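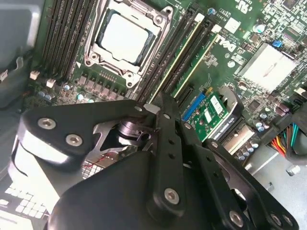
Does the cooler really have to come off, one reader asked after the last edition, if the computer was running fine when it was put away? It does not have to. A machine that starts cleanly and stays quiet under load can skip Part A and go directly to Part B. A machine that has been stored for several years, or whose fan runs at full speed while idle, should go through both parts.

4. Preparing a used desktop for Plutus

Plutus is the storage edition of Sunent. It runs on most used office desktops, provided they have a wired network port and room for two data drives. The system itself starts from a separate USB stick and does not use space on the data drives.

Before you begin

Copy any files you want to keep to another computer. Step 16 erases both data drives.

CAUTION: Shut down the computer, unplug the power cord, and hold the power button for several seconds before opening the case. Do not open the power supply.

Part A. Cleaning and cooling

1. Lay the case flat on a firm surface and remove the side panel.

2. Disconnect the fan cable from the board. Pull on the plug and leave the wires alone.

3. Loosen the cooler screws a little at a time, in a diagonal pattern, then lift the cooler straight up. If it resists, twist it gently in both directions. Do not pry.

4. Wipe the heat spreader and the base of the cooler with a lint-free cloth and isopropyl alcohol. A thin film of old paste along the outer edge of the heat spreader does no harm.

Note: Leave the processor locked in its socket during cleaning. Sunent does not require a processor change on any supported model.

5. Blow dust out of the fan and the power supply vents with canned air. Hold the fan blades still while you do it.

6. Apply a small dot of new thermal paste to the center of the heat spreader. Set the cooler in place and tighten the screws in the same diagonal pattern.

7. Reconnect the fan cable.

Part B. Memory and drives

8. Press each memory module down at both ends until it is fully seated. If you are adding memory, follow the slot order in the computer maker's manual — mixed pairs in the wrong slots are the usual cause of a blank screen at first start.

9. Mount the data drives and connect power and data cables to each. Drives of unequal size will work, but Plutus uses only as much of the larger drive as the smaller one can hold.

10. Check that no cable touches a fan, then close the case.

11. Connect a monitor, a keyboard, and the network cable. Wireless adapters are not supported during setup.

Part C. First start

12. Insert the Plutus stick into a rear USB port and plug in the power cord.

13. Turn on the computer and open the firmware setup screen. The key is normally shown when the machine starts.

14. Set the clock, place the USB stick first in the boot order, and turn off sleep mode. Save and restart.

15. At the Plutus menu, choose Memory Test. Let it run for 12 hours. If it reports any error, remove the modules and test them one by one.

CAUTION: Do not store files on a machine that has failed the memory test. Damaged data can be written to both drives without warning.

16. Restart, choose New Storage, and select the data drives. Check the serial numbers on screen against the drive labels, then type ERASE to confirm.

17. Enter a name for the machine and an administrator passphrase. The passphrase cannot be recovered. Write it down and keep it away from the computer.

18. When the address of the machine appears on the screen, enter it in a browser on another computer in the same network. Sign in and create the first shared folder.

If setup stops

Code 429 means that Plutus can see only one data drive. Shut down, unplug the power cord, and reseat both ends of each data cable. If the code comes back, move the drive to a different port on the board. Some boards disable a port when an expansion card is fitted — see the computer maker's manual.

A blank screen with the fan running usually points to memory. Repeat step 8.

If the computer starts its old operating system, the boot order was not saved. Repeat steps 13 and 14.

If the clock is wrong after every power cut, replace the coin cell on the board and set the clock again.

Continue with Section 5, Users and Shared Folders.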